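# Small-parcel packing bench at Vonduswood gets new layout 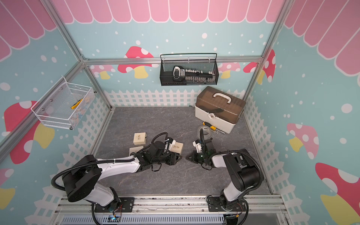
*Page last changed: November, 4:15 p.m.*

The Vonduswood fulfillment room has changed the way it sets out its small-parcel bench. Under the new layout, boxed goods stay on the left, tools and tape stay toward the center and right, and the toolbox has a fixed place in the back right corner. The change applies to the Brilteo line of boxed soaps, which are packed for mail order in the last quarter of the year.

Kamala Reddy, who runs the packing room, wrote the layout after a review of the October orders. The review covered 985 parcels. Of these, 73 were held at the bench for longer than the room's limit, in most cases while a packer looked for tape or a hand tool. Reddy's note to staff lists the tape roll first among the items to be kept within reach.

The soap boxes are small and cream-colored, with dark script printed on the face. Four of them are out on the gray marble-patterned surface, on the left half. The new rule allows boxes to stand or lie flat during packing, but asks that the printed face be turned up before a box goes into a mailer. Labels were being scuffed on the old surface, and Reddy had that replaced in the same week as the layout change. The marble pattern was the supplier's stock finish.

Clear packing tape is kept as a loose roll. A bench dispenser was tried first and dropped after two shifts, as the cutter left a ragged end on short strips. The roll stands on its edge near the toolbox, next to a screwdriver with a yellow and black handle. The screwdriver is used on the mailer rack and the scale cover, both of which have screws that work loose. It goes back in the toolbox at the end of each shift.

The toolbox has a white lower body and a translucent brown lid, with a carrying handle across the top and a small metal latch at the front. It holds spare blades, a tape measure, labels and a marker. Packers are asked to leave it closed between uses and to keep the latch facing forward. Spare blades are issued by the shift lead and signed for.

A black wire mesh basket hangs from the aluminum rail on the back wall. It is assigned to packing slips and return cards. Slips were previously kept in a tray on the work surface, where they took up space needed for boxes. The basket is to be emptied at noon and again at close.

The cartoon print on the walls stays. It dates from the room's earlier use as a children's craft area, and there was no budget line for repainting or new panels.

## Supplies

Tape is now ordered from Bangera in cartons instead of single packs. Mailers continue to come from Jamier in the one padded size. The room keeps 800 mailers on the shelf and reorders when the lower shelf is clear. Tissue is no longer used for single boxes. It is still used when two or more boxes go in the same mailer, with one sheet folded between them.

Damaged boxes are set aside for the shop counter and are not taped for resale. A box counts as damaged if a corner is crushed or the script cannot be read in full. Light marks on the back are accepted.

## Reaction

Lucienne Brunet, who supplies the soaps under the Brilteo name, visited the room before the layout was put in place. She asked for one change to the draft: the first version had the boxes stacked, and she wanted them placed singly.

"The card is thin and the lid is not glued," Brunet said. "Put three or four on top of each other and the bottom one bows. Then the tape pulls it out of shape again."

The draft was revised to match. Boxes now come to the bench from the carton a few at a time and are not stacked at any point before sealing.

Reddy said the bench would be checked again when the holiday orders are done. "I want the held parcels down to 8 on the same volume," she said. "If the tape is still the problem, we will look at a second roll on the left."

The layout sheet is posted by the door of the packing room. Shift leads have copies, and changes to it go through Reddy. Order cutoff for same-day dispatch remains 2 p.m.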